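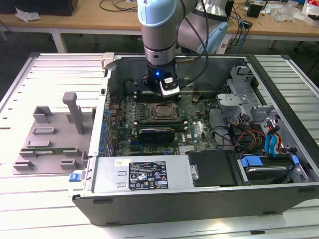
Bavard wants to hire you a robot for the repair bench

Small computer repair firms have not had much reason to look at robot arms. The price was wrong, and so was the work, which changes with every machine that comes through the door. Bavard, a service run by the engineering firm Lurnine, is offering them one by subscription: an arm, a gripper, a set of fixtures and a library of routines for desktop towers.

Şükran Kaplan runs the service. She spent 9 years managing a refurbishing workshop before she joined Lurnine, and she talks about the product mostly in terms of what it leaves to the technician.

"You still open the case and you still decide what needs doing," she said. "The arm works inside the case, on the parts you've told it about. At the moment that means memory modules and work at the processor socket. We don't sell it for cabling. Cables move, and every builder routes them differently."

The subscription costs £333 a month for one bench, with a setup fee of £500. That covers delivery, the first calibration and a day of training for two people. The bench itself is extra if the workshop doesn't have one with slots to bolt the fixtures to.

The fixtures are printed in grey plastic. A memory module lies in a slot in the tray beside the tower, so the arm has a known place to fetch it from or put it down.

"People ask about the gripper, and I'd rather they asked about the tray," Kaplan said. "If the part is always in the same place, half the job is done. We print them ourselves and post replacements. They do wear."

Ataberk Yazıcı, who writes the routines, said older office towers were the obvious place to begin.

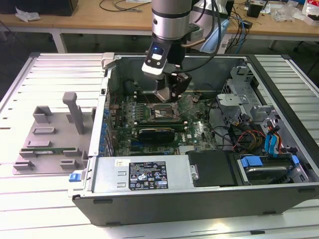

"They come in batches, and the layout inside is the same from one to the next," he said. "You teach the positions on the first one. After that the operator lays the case on its side, lines it up and starts the routine. If you're getting one gaming PC a week, all different, I would tell you to save your money."

Memory is the simpler of the two jobs, he said, although a module needs a firm, even push and the arm has to stop if it meets resistance too early. The processor socket is slower. The routine approaches in small steps, and the customer can set it to wait for a button press before each one. Yazıcı recommends leaving that setting on for the first month.

Is it quicker than a person? Kaplan said no, not on a single machine. An experienced technician will beat it at swapping memory every time.

"Where it helps is when you've got a stack of them and one member of staff," she said. "They can be wiping drives or answering the phone. They need to stay in the room, though – we're clear about that in the contract."

Si-eun Song, whose refurbishing business Nam took one of the trial units in September, gave a mixed account. Calibration was simple enough, she said, but her staff found the manual hard going and rang the support line 5 times in the first fortnight.

"They were patient with us," Song said. "The manual has been rewritten now. I'd still like a quicker way to change from one model of case to another. It takes too long if you've only got a few of each."

Yazıcı said a quicker changeover was next on his list, and that stored layouts would be shared between customers who agree to it. Kaplan would not give a date. Subscriptions run for a year, and the arm goes back to Lurnine at the end unless the customer renews.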